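The Two Boxes

Search this site Search

By October we had usually put the confetti away. The bell over the door at Berisha's would go quiet after the last of the September brides, and I would have the afternoons for dusting the glass shelves and sending back the sample ribbons, and I must say I looked forward to it from about the middle of June. That year, though, we had the Tudska Hall wedding to get out, and it was the biggest order the shop had ever taken on. There were 274 guests, and every one of them was to have a Dondine box at their place, tied with sage green ribbon and with five sugared almonds inside.

If you have never met a Dondine box, it comes flat, like a very small envelope that has thought better of it, and you press in the sides and fold the top over in four petals until they catch one another. Some people get the knack in a minute and some never do. My sister, who lent a hand when things were busy, was the never sort, so she was put on almonds and I was put on petals, and between us we had the back table covered from one end to the other, with the kettle on the windowsill and the wireless going.

It was in the middle of all this that he came in. I heard the bell and went through with bits of ribbon stuck to my cardigan, and there was an elderly gentleman in a good brown overcoat, looking at the display in the window from the wrong side. He had his hat in his hand. He asked me whether I sold the little boxes singly.

Well, I had to tell him we didn't. The Dondines were sold in packs of 50, with the printing on the lid included, and you could have initials or names or a short message in any of nine colours. I got out the card and showed him. He studied it very thoroughly, right down to the line at the bottom with the printer's telephone number, and said they were handsome colours, and that he only needed two.

"Two packs?" I said.

"Two boxes," he said.

I thought at first he must want them as samples, for a daughter or a granddaughter perhaps, and I said he was welcome to take a plain one home with him. He said that was kind of me, and that he would be pleased to take it, only it did need to say something on the lid, and there did need to be another one. Then he put his hat down on the counter, which people only do when they are going to tell you a thing properly, and I pulled out the stool for him.

They were being married at the register office in Hirkesville at eleven in the morning, he said, he and the lady who lived across the landing. They had both done it before, a long time ago, with the marquees and the cousins and the cars, and neither of them had eaten a mouthful on the day. So this time they were having no guests at all. The registrar was lending them a pair of witnesses from the office. Afterwards they were going to catch the bus to the front and have a proper lunch at a table by the window, and he had got it into his head that there ought to be something by the plates.

"She kept hers, you see," he said. "From the first time. A little net bag with the sweets still in it. She has it in a drawer and I've never minded that, why should I mind? But I'd like her to have one from me."

I am not a person who cries in the shop. I had to go and look for a pencil.
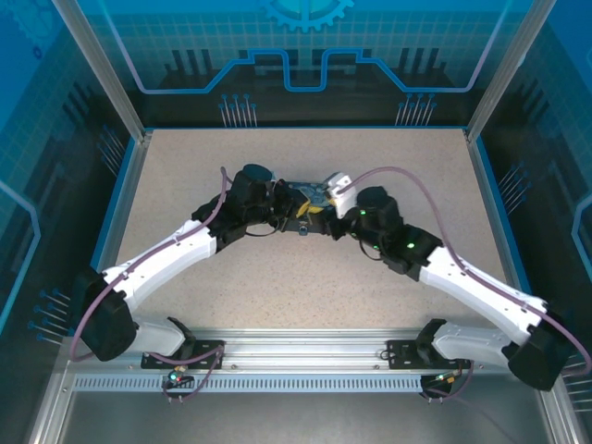
Arms meeting over the speckled tabletop

I told him to leave it with me, and he wrote down what he wanted on the lid. It took him three goes. He crossed out the first two so heavily that I never did find out what they were, and the one he left was simply "Across the landing", with no initials and no date. He asked for it in dark blue. Then he paid for two boxes, at a price I made up on the spot and which he thought was very reasonable, and off he went with his plain sample in his overcoat pocket.

"You've never said yes," said my sister, when I went through to the back.

I said I had.

"They won't print two. They won't so much as pick up the telephone for two."

She was quite right, and I knew it perfectly well. I rang the printers anyway and had a long conversation with a pleasant young woman who was terribly sorry. The plate cost the same whether you had two lids or a thousand. I asked if they couldn't slip it in on the end of the Tudska Hall order, and she explained to me how the machine worked, at such length that I think she half hoped I might find a way round it for her. I didn't. So then I sat there among the almonds, feeling that I had taken a man's money under false pretences, and folded petals until the light went.

The odd thing about folding is that it gets you thinking about hands. I had once had a very nice one, I mean a nice hand for writing. I did all the place cards at Berisha's in my first years there, when the old owner had the business and the printing was thought a bit flash. I had a pen for it with a flat gold nib, and I used to do my capitals with a little lift at the end that people would ask for specially. I once did about 600 cards in a fortnight for a silver wedding, and dreamed in capitals for a week after. Then the printed lids came in and everybody wanted those, and the pen went into the drawer under the till with the string and the dead batteries.

It was still there. The ink had turned to something like tar, and I had to soak the nib in a saucer overnight. My sister moved the saucer, thinking it was for the cat next door, and there was a bit of an upset about that - but never mind. I bought a fresh bottle of dark blue from the stationer's on the corner and spent three evenings at the kitchen table practising on the backs of envelopes.

My hand had gone, of course. The first evening looked like something off a ransom note. The second was better, and on the third I got an A that I would have been happy to show anybody, and then straight after it I got the whole line, all three words, with room left either side. I did it again on a lid before I could think about it too much. I did the second lid, and spoiled it with my sleeve, and did another. You could see they weren't printed. The "landing" on one of them ran a touch uphill.

I filled them myself. Five almonds each is the custom, and I chose them from the best bag, leaving out any that were chipped. When it came to the ribbon I stood there for a good while in front of the rolls. The sage green was Tudska Hall's and it didn't seem right to share it. In the end I used a length of cream satin that had been in the shop longer than I had, very soft and slightly yellowed at the fold, and I tied it in the flat bow that lies down nicely and doesn't topple about when somebody puts a glass beside it.

He came back for them just before closing, with the rain coming in behind him. I had put the two of them in a bag with tissue and I was all ready with my explanation about the printers, and the plate, and how I hoped he wouldn't mind, and that naturally he could have his money back if he did. He took one of the boxes out and held it under the lamp on the counter.

"Somebody's written this," he said.

I said yes, I was afraid so.

He turned it round and read it again, although it was only the three words. Then he asked if I could spare another piece of tissue, as it was wet out and he had the bus to catch. I gave him four sheets and a carrier bag over the lot. He shook my hand across the counter, quite formally, and went to the door, and then came all the way back for his hat.

The Tudska Hall boxes went off in the van the next morning, all 274, and my sister and I had the back table to ourselves again. There were a few almonds left over, the chipped ones mainly. We had them with our tea.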